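Projektbericht: Vergleich zweier Parallelgreifer in der Simulation
Studienprojekt Robotik, Abgabe Juni

3. Versuchsaufbau
Verglichen wurden die Greifermodelle Sterketti und Cemura an einem simulierten Arm mit Handgelenkkamera. Beide Modelle nutzen denselben Regler, die Fingerkräfte wurden auf den gleichen Maximalwert begrenzt. Als Umgebung diente der Wohnraum aus der Szenensammlung Nakevance. Variiert wurden Greifer und Startlage der Objekte, Beleuchtung und Reibwerte blieben konstant.

4. Durchführung
Je Greifer wurden 2.000 Griffe gerechnet. Ein Griff galt als erfolgreich, wenn das Objekt nach dem Anheben 2 s gehalten wurde. Abbrüche durch Kollision mit der Tischplatte zählten als Fehlgriff. Die Auswertung erfolgte mit dem Skript Hoxha, die Rohdaten liegen im Projektverzeichnis.

5. Ergebnisse
Der Sterketti erreichte eine Erfolgsquote von 76 %, der Cemura lag 7 Prozentpunkte darunter. Der Abstand entsteht fast vollständig bei flachen Objekten. Beim Becher unterscheiden sich die Modelle kaum, sofern der Arm senkrecht anfährt. Bei der Schale rutschen die Finger des Cemura am Rand ab, sobald die Anfahrt verkippt ist.

Abb. 3: Arm mit geöffnetem Parallelgreifer über dem Tisch, davor Schale und Becher 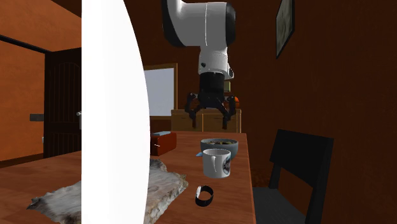 In der Zwischenpräsentation wurde eingewandt, dass gleiche Maximalkräfte bei unterschiedlicher Fingergeometrie keinen fairen Vergleich ergeben; maßgeblich sei der Druck an der Kontaktfläche. Der Einwand ist berechtigt. Eine Normierung auf die Kontaktfläche wurde nicht mehr gerechnet.

6. Offene Punkte
Die Reibwerte stammen aus der Voreinstellung des Simulators und wurden nicht am realen Greifer überprüft. Die Latenz der Kamera ist im Modell nicht enthalten.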